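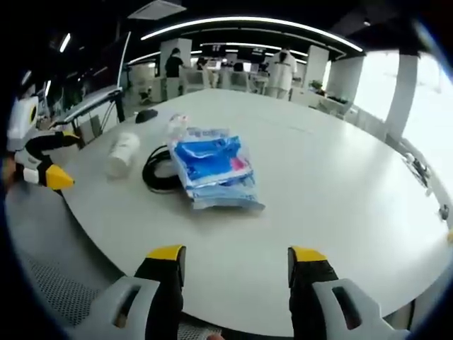
The big white table at the Tralach office was bought for meetings and has since become the place where things are put down. I have been complaining about it since June, partly as a public service and partly out of spite. Today's haul is typical: a crinkled blue plastic package with its wrapper twisted into a knot of clear film at one corner, a coiled black cable tucked half underneath, a white cylinder lying on its side, and a mouse a little way off, as if it had asked not to be seated with the others.

The package
Mostly bright blue, with a red-pink patch on one side. Barnabás Kelemen says it is his and will be gone by Friday. He said the same of the Győri biscuits, and those saw out two interns.

The cable
Black, looped, unclaimed. We own a drawer labelled CABLES, which holds 87 of them and a spoon. I take it this one prefers the view.

The white cylinder
On its side, so it rolls if you lean on the table. Please don't lean on the table.

The mouse
Small and black. Anyone missing one can collect it from reception, once somebody has carried it to reception.

The rest of the tabletop
Bare and smooth, nearly all the way along. Otis Ambrose took this as proof that my tidying emails work - I have sent a fair few - but everyone sits at the other end, near the sockets.

The chair
Grey mesh back, tucked under properly. Whoever did that, thank you, and please have a word with Barnabás.

Last updated 15 August 2023. Lost property goes in the Karnby box by the stairs.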